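Artificial flowers: tulips and blue stems

Gallery, August

Red tulips and blue flowers from the Clostetano range, ordered through Drukbridge for the table displays. The artificial stems are kept between displays and used again, so they need a little shaping each time they come out of the box. 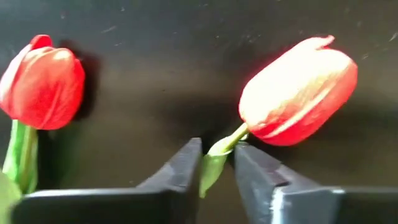 Pictures and text: S. Omerović, displays and props

Red tulips against the black wall. The petals are glossy and show highlights under strong light. For evening displays we turn the lamp away from the heads and light the wall instead, and the red looks deeper. The blooms are closed and cup-shaped, and they look best at slightly different angles.

Leaves are the part most often flattened in storage. Bend them out from the stem by hand, starting near the base, and leave the tips alone. A cool hairdryer takes the dust off. Do not use hot air, as the petals lose their shape.

The box came with 70 stems, tulips and blue ones mixed together. We sort by colour on the table first and fill the vases afterwards. Tall blue stems go at the back and tulips go in last, no more than 4 to a vase.
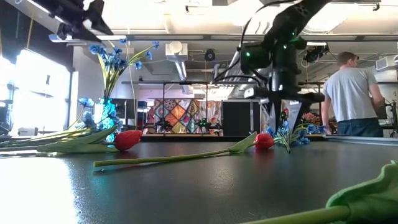
The turquoise vase with the sparkly surface suits the blue stems best. It is light for its height, so we put 2 handfuls of clear glass beads in the bottom before a full bunch goes in. Shorter blue bunches are kept for the low Stako bowls at the ends of the table.

Spare stems go back in the box with the heads all facing one way and tissue between the layers. Lids are marked with the colour and the month.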